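Fitgate Publishes Good Practice Guide for Hand-Held Gripper Work

Free document covers station layout, cable routing, session records and operator breaks

August

Fitgate today published a good practice guide for companies and labs that record manual tasks with hand-held grippers. The guide sets out how a recording station should be laid out, how operators should be trained and rested, and what has to be written down before a recording can be used to train a robot. It is free to download and may be copied without permission.

Hand-held grippers let a person carry out a task with the same kind of fingers a robot arm will use later. The method has spread quickly, and most groups have written their own house rules for it. Fitgate compared the rules used at its own site with those of two partner firms, Prenderus and Azimi, and found that they disagreed on basic points, including how long an operator may work without a break and whether a dropped object ends a recording.

The three firms agreed on a common text after a trial at the Prenderus site. The trial covered 4,000 recordings of short tabletop tasks. Half of them, 2,000, were made under the old house rules and the other half under the draft guide. Reviewers rejected 96 recordings from the second group. The most common causes were a missing start marker and an object placed outside the agreed work area.

The guide has five sections.

Station. The table must stand level and must not rock when an operator leans on it. Only the objects named in the task sheet may be on the tabletop when recording starts. Stands, rails and other fixed equipment must leave a clear path to the operator's position from at least one side.

Cables. Cables on grippers must have enough slack for the full reach of the operator's arms. They must not cross the work area. Floor cables must be routed away from where the operator stands, and the route must be checked at the start of each shift.

Operators. Each operator completes a practice set before making recordings that count. Nobody works with two grippers for more than 40 minutes at a time. An operator may stop a recording at any point and does not have to give a reason.

Records. Every recording carries the task name, the station number, the date of the last calibration and the version of the task sheet. Failed attempts are kept and labeled as failed. They are not deleted.

Review. A second person checks a sample from every batch of 1,000 recordings. The person who made a recording may not review it.

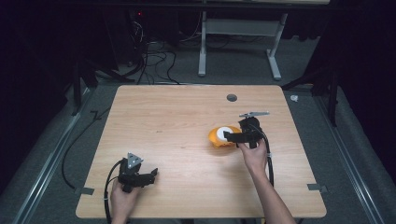 Small round objects get their own page in an annex, as they gave operators the most trouble in the trial. The annex says the gripper should approach from the side with the fingers already open wide enough to clear the object. If the object rolls or slides out of the work area, the attempt is marked as failed and a new one is started from the home position.

The annex also covers work with two grippers. Both must be in the operator's hands before the start marker is given, and the one not in use should be held clear of the object.

The guide is voluntary. It does not replace national law on workplace safety, and it does not cover robots running on their own. Sites that want to state that they follow it can fill in a two-page checklist and keep it on file. Fitgate will not issue certificates or charge fees.

Ullero, which supplies recording software to all three firms, will add the required record fields to its next release. Sites that use other software can enter the same fields in a plain spreadsheet. A template is included with the guide.

Comments on the first edition can be sent through the contact form on the Fitgate website. A revised edition is planned for next year.

About Fitgate
Fitgate develops task libraries and training material for robot handling and assembly.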